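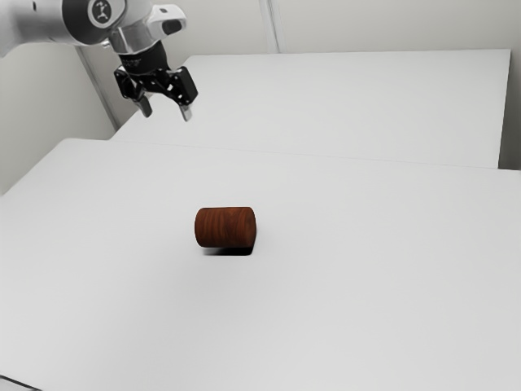 Lirnomden has put its simulation kit for robot arms on general sale, after a test period with a small group of schools and machine shops. The kit, named Flistel, lets a buyer set up a task on a computer and try it there before any hardware is bought or moved. It comes with a set of ready-made starter tasks, and the first of them is kept plain: a white arm with a black two-finger gripper, a pair of white tables, and one short wooden cylinder lying on its side. The user has to bring the open gripper over to the cylinder, line up the fingers and lift. Later tasks add more parts and tighter spaces.

The price is $49 a month for one user. A shop license that covers up to 40 users costs $2000 a year. Both include the same tasks and the same updates. Phone support comes only with the shop license, and single users get help by email.

"A round part on a flat table sounds easy, and then people try it," said Vusumuzi Kruger, product manager at Lirnomden. "It can roll, and if you close the fingers off center you push it away. We wanted that to be the first thing a new user runs into."

Users can change the size, weight and surface grip of each object, move the tables, and set the speed of the arm. Each run can be saved and played back. The kit can also repeat a task up to 200 times in a row with small changes in where the object starts, then list which runs ended in a clean lift and which did not. That list can be saved as a spreadsheet.

One of the test sites was Bangera, a parts shop that makes wooden handles and knobs. Gangadharan Chettiar, who runs the finishing room there, used Flistel for most of the spring to plan a loading station.

"We found out our fingers were too short for the thicker stock," Chettiar said. "I would have ordered the wrong set." He said the setup screens were clear but that bringing in his own part drawings took longer than he expected. He also wanted a way to show sawdust on the table, and the kit does not have one.

Flistel does not write a program for a real arm on its own. Finished motions can be exported, but the buyer still has to check them on the machine at low speed, and Lirnomden says so on the order page. Export currently works with one controller, Cero. Kruger said a second is planned but would not give a date.

The kit runs on a desktop computer with a separate graphics card. A trial version with the starter tasks is free, and export is turned off in it. Orders opened 10/06/2026 through the company's website.

Comments (3)

millhand_dk
Does the monthly plan let you import your own parts or is that only in the shop license?

Renata P.
Same tasks and updates on both, it says. I had the trial going last night and import was in the menu, didn't test it.

toolcrib
$49 is fine for a month or two while you plan a cell. Wouldn't keep paying after that. Needs more controllers.

Related items
Choosing gripper fingers for round stock
Bangera adds second finishing line
Cero controller update: what changed
Used robot arms: what to check before you buy

Contact the newsroom | Copyright 2026 | Back to top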